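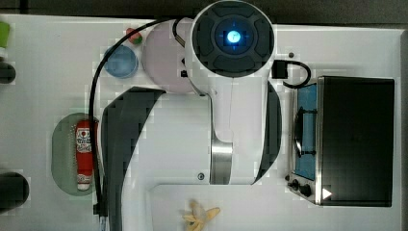 According to former guests, the Sarkby Conference House was "the only place in Windalen where a lecture could run until midnight and still be full." The remark is often repeated in local guidebooks, and it describes well the early years of the house.

The **Sarkby Conference House** is a meeting and lecture center in Windalen. It belongs to the Anozie Foundation, which also pays for its yearly lecture series. The main hall has 200 seats, and there are 19 guest rooms on the upper floors.

## History

The building was first a teachers' college. After the college moved to Pondeck, it stood without a tenant until the foundation bought it. The old dining room became the main hall – its painted ceiling was kept – and the library was divided into four seminar rooms.

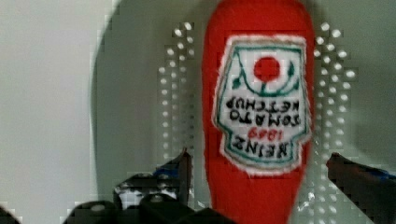

The first lecture series was held in December and had 70 listeners. Later series were moved to spring, when the mountain road is easier to drive.

## Lectures

Speakers are invited from the fields of history, music and public health. Each of them gives one open lecture and one seminar for students. The texts are printed in a small yearbook, with 1,000 copies per issue. Older issues can be read in the town library of Pondeck.

## See also

- Windalen
- Pondeck Teachers' College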